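Sorting the Toy Table: Notes for a Short Talk

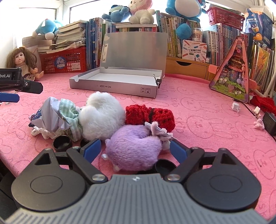
Speaker: Noreen Ghumman
Jastham Parents' Evening, 19/03/2019
Slot: second, after Wojciech Mazurek

Slide 1. Leave the photo up while people sit down. Ask who has a table like it at home. Wait for hands.

The point to make first: soft toys spread. A couple end up on the table, more go on the shelf over the books, and then the cloth disappears. We had 80 in our house by October. My daughter could name most of them, so throwing out a bagful on the quiet was never going to work.

Start with the rubbish. Paper and plastic wrapping go before anything else gets touched. Look at the pile on the left of the photo, with the striped cloth over it. Lift the cloth, fold it, bin what's under it. Check for small parts first. I once threw out a doll's shoe and heard about it for a week.

Loose lids and caps. Two black ones on the table. Keep a jar for these. If the jar hasn't been opened in 2 months, empty it.

Next, the basket. A red plastic one is fine, any colour is fine. Dolls go in the basket, not leaning on it. Soft toys that get played with every day go in there too.

Shelf tops. The favourites can stay up over the books, but leave room to get a book out without an avalanche. (Pause here, people usually laugh.)

Document box. The silver one at the back has a lid, so close it. School forms, receipts, warranty cards. Clip them by year. Mine holds 200 sheets before the lid starts to lift.

Labels. A pocket label printer is handy if you'll use it. Masking tape and a marker do the same job. Put the label on the front, at the child's eye height.

Crocheted toys: mention hand washing, cool water, dry flat. Someone always asks.

Giving away: Hrytsenko hall takes clean soft toys, tags on or off. Maximum 100 per drop-off, bagged.

Questions, then hand back to Wojciech for the tea break. Cups are in the cupboard by the side door.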